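Notes on film thickness for small can liners. I ran purchasing for a furnished-rental operator, Brondach, for 9 years. Thread.

1/ Liner thickness in the US is quoted in mils. One mil is a thousandth of an inch. Bedroom and bathroom bins usually get thin high-density film, which is quoted in microns. Two units for one product, and suppliers switch between them on the same sheet.

2/ High-density film (HDPE) is crinkly and a bit cloudy. It holds weight well for its thickness and tears fast once something sharp gets through. Low-density film (LDPE) is softer, stretches first, and costs more per case.

3/ For a bedside can the load is tissues, receipts, and packaging. HDPE is fine. Paying for LDPE here is a waste unless your guests throw out hangers. 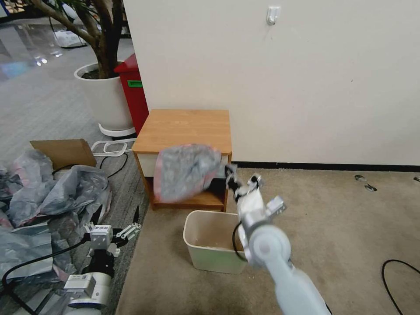 4/ Sizing. Measure around the rim of the can and divide by two. That is the minimum flat width of the bag. Add an inch or so for the fold-over. Gallons on the box tell you very little, as two cans of equal volume can have very different rims.

5/ Length: can height, plus half the base width, plus 3 inches of overhang. Less than that and the bag slides in under load. More and you are buying film that sits in a wad at the bottom.

6/ Seals. Flat seal leaks at the corners. Gusset seal leaks more, at the center, where four layers become two. Star seal has no side seams and fills out to a round can. We moved everything to star seal after a trial at the Barnavon building.
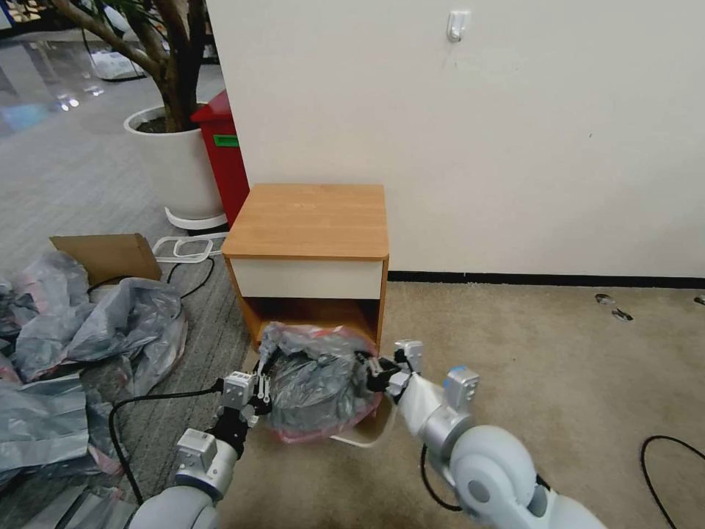 7/ Count per case is where quotes get slippery. Skelberg once sent us two prices a few cents apart. One case was lighter by around 5 percent at the same count, so the film was thinner than stated. Weigh a case on arrival and write it on the invoice.

8/ Our audit covered 913 cans. Most were lined one size too large. Obradović, our distributor then, swapped the unopened cases without a restocking fee.

9/ Next thread is on drawstring versus flat top. I have the July cost sheets and need to clean them up first.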